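Talk notes: Two arms on one table, a shared workshop build
Slot is 30 minutes with questions. Skip the wiring part if the start is late.

Opening
Say what the project is. Clulach is a two-arm tabletop setup at the Flollmont workshop. It picks up toy bricks and puts them in a plastic basket. Members built it in the evenings, and the mounts were drawn and cut in the shop.
Ask who has worked with one arm. Ask who has worked with two. Wait for hands.

Why bricks
Cheap, hard to break, and they come in awkward sizes. A one-stud brick and a long brick need different grips. Clear colored bricks are harder for our cameras than solid ones. Mention that the white ones on a white table took us longest.

Cameras
One camera looks down from above the table, and there are small ones at the wrists. The top view is good for deciding which brick to go for. The wrist view is good for the last inch. We tried running on the top view alone and the fingers kept landing short.
Glassware stays near the basket on purpose. We want the arms to plan around things that matter if they get knocked over.

Software
Planner is called Flarnetti. Started as one file, now it's 9. It hands each arm a brick and a region of the table, and it won't let both arms into the same region. Slow but safe.
Don't get into the config format. Point people to the handout.

Numbers
We ran 200 picks in July. 41 failed. Most failures were bricks lying on their side. The rest were bricks too close together, where the finger came down on the neighbor.
Pause here, people will want to write this down.

Pictures (leave each one up for a bit)
Top view, left gripper with a blue brick:

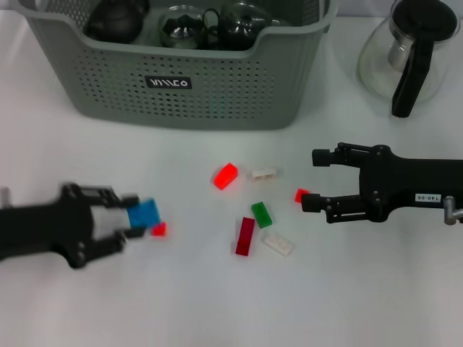

Wrist view, glass teapot next to the bin: 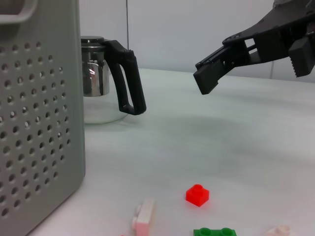
Wrist view, two bricks close together:

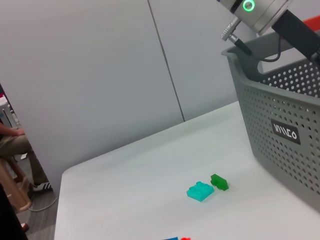 Back to the failures. The fix for side-lying bricks was to close the fingers slower and lift a little before the full grip. The fix for close pairs is not done. Right now the planner takes the outer brick first and looks again.

What we'd change
Softer finger pads from the start. Cable runs planned before the arms were bolted down. We redid ours twice.
A bigger table. The next build, Cabanatuan, uses the same arms on a longer bench.

Questions
Likely ones: cost, noise, can it sort by color. Cost sheet is in the handout. Sorting by color works for solid bricks and is hit or miss for clear ones.
Handouts are by the door. Bring the spare adapter for the projector.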